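Why Do Dogs Sniff Everybody Who Comes to the Door?

If you have a dog at your place, or your nan does, or the people over the back fence do, you'll know what happens when the doorbell rings. Up jumps the dog, off goes the tail, and before your visitor has even said hello there is a nose pressed against their knees (or somewhere a bit more embarrassing!). It can look rude, but to a dog it is very good manners indeed.

Dogs learn about the world through smell in the way you and I learn about it by looking. When a dog sniffs a visitor's shoes, it might pick up where they have been walking, whether they have a cat at home, and perhaps even what they had for lunch. That's a lot to find out before anybody has taken their coat off.

Kitchens are a favourite spot too, of course. Every chop and slice lets little puffs of smell out into the air, and a dog snoozing at the far end of the house can be standing beside you before you've finished the first carrot.

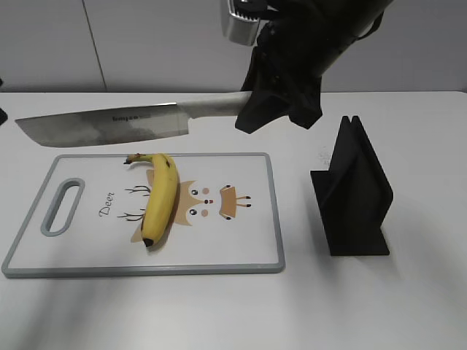

A big knife above a cutting board. Always ask a grown-up to do the chopping!

When two dogs meet in the park, they usually walk around each other in a sort of curve and have a good sniff at the tail end. My neighbour Danylo Yurchenko has an old brown dog called Plarneck who takes so long over this that the other dog often lies down and waits for him. We've been late home for tea more than once, and I don't mind a bit.

So how should you say hello to a dog you haven't met? Ask the owner first, every time. If they say yes, stand still and a little side-on, keep your hands low, and let the dog come to you. If it wants a pat, try the chest or the shoulder, and leave the top of the head alone. And if the dog turns away, that's its way of saying "no thank you", so let it wander off and sniff something else.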